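Flowers, and then more flowers

I've been promising Leire a proper post on what I do all day since I moved to the Vurnulby workshop, and she has been very patient, so I've made a pot of coffee and I'm going to try. The short version is that I spend my days picking up artificial flowers with a pair of robot arms, by hand, over and over, so that someday the arms can do it without me. The long version is the rest of this post (you know me).

The program we're feeding is called Avuvex, and it learns by being shown. There is no list of rules in it saying what a hydrangea is or where to grab one. There are only examples, each a recording of somebody like me steering the arms through the job from beginning to end, with what the cameras saw and what the hands did saved side by side. I've come to love what the wrist cameras see. Everything looks enormous down there, and a leaf you'd brush off the table without a thought becomes a real piece of geography.

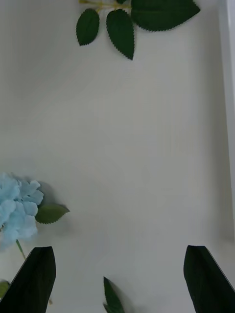

Issue 14

Leaves, as it happens, are most of what I want to talk about. When I started I thought the blooms would be the hard part, because they're floppy and round and the petals go every which way. They're pretty forgiving, though! You close the gripper somewhere in the fluff and it generally comes along. A single narrow leaf lying flat on white plastic is another matter. You have to bring the fingers down until you're sure you're going to scrape the bottom, and then go a hair lower, and then close slowly, and about half of the time (on my bad mornings) the leaf scoots away and you chase it across the tray like a dropped contact lens.

For the first couple of weeks I threw those recordings out. I'd fumble, say something unladylike, and hit discard. Then Ville Miettinen, who looks after the training side, came by with his lunch and asked me where all the misses were. I said I'd cleaned them up for him. He was very nice about it. He explained that a system that has only ever seen me get it right has no idea what to do on the day it gets it wrong, and it will get it wrong, so the most useful thing I could give him was a miss followed by a calm recovery. I've kept them ever since, as long as the recovery is in there too. I do still throw out the ones where I give up.

The other thing that took me ages to learn is how to lay the table. My instinct is to arrange things nicely. My mother did the church flowers and I can't put down a rose without turning its face toward the people. But if every rose faces the people, that's the only kind of rose the arms will ever know, so now I work at being careless, and being careless on purpose is surprisingly tiring. I let some stems point at me and tuck a bloom behind another. I drop sprigs where two tables meet, where there's a seam for the eye to trip on. After each run I change the layout, even if I liked it. Especially if I liked it, Ville would say.
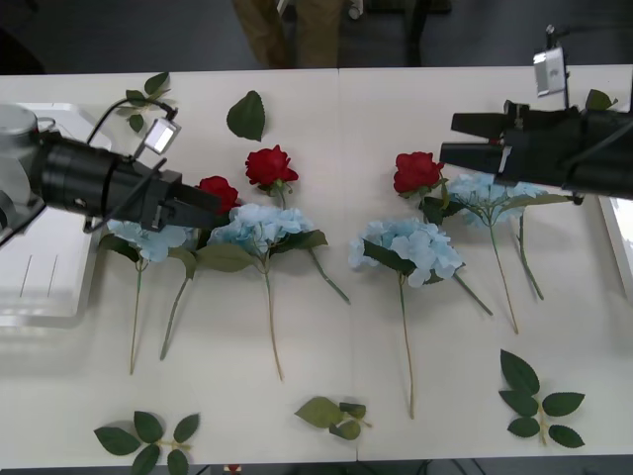
Two arms are also more than twice the trouble of one. Your own two hands have been negotiating with each other since you were a baby and you don't notice it anymore. Put them in charge of a pair of grippers that can't feel anything and suddenly you have to decide which one goes first. I used to do everything with the right, and the left just hung there like a guest at a party. Wanda Okafor, who shares the shifts with me, is left-handed, and when we compared our recordings they looked like two completely different jobs. We were told to leave it that way. So the machine is learning from a lefty and a righty, and I'm curious to see which of us it takes after.

We passed 1000 keepers in July and had cake. As of Friday evening we're at 2776, which sounds like a lot until Ville tells you how he'd like it split up, and then it's a little thin on leaves and quite thin on anything where two stems are crossed. So that's my next stretch of work, crossing stems. I've been studying how they tangle when they're standing up in a holder instead of lying on a table, all those thin stalks going in front of one another, and trying to carry a bit of that mess over into my layouts.

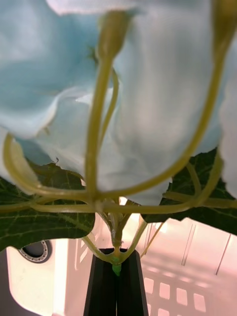

My own habits have changed, too. I label each recording right after I make it, while I still remember what I was trying to do, where I used to save them up for the end of the day and then guess. I write a line of plain words ("picked the sprig up by the stem, dropped it, got it by the leaf instead") and Birthe Eyvindsson reads a handful of them every week and sends back the ones she can't follow. She's sent back fewer lately. I take a break when I notice I'm rushing, since a hurried operator makes hurried examples and you can see it in the playback, all those little jerks at the end of a reach.

Leire, you asked if it gets dull. Some afternoons, sure. But I put on the radio, and there's a rhythm to it once your hands settle, a bit like shelling peas. Wanda has the early shift tomorrow and I've left her a note about the crossed stems. Next time I'll write up the foot pedal, which has its own long story, and I owe Mikkel an answer about the lamps.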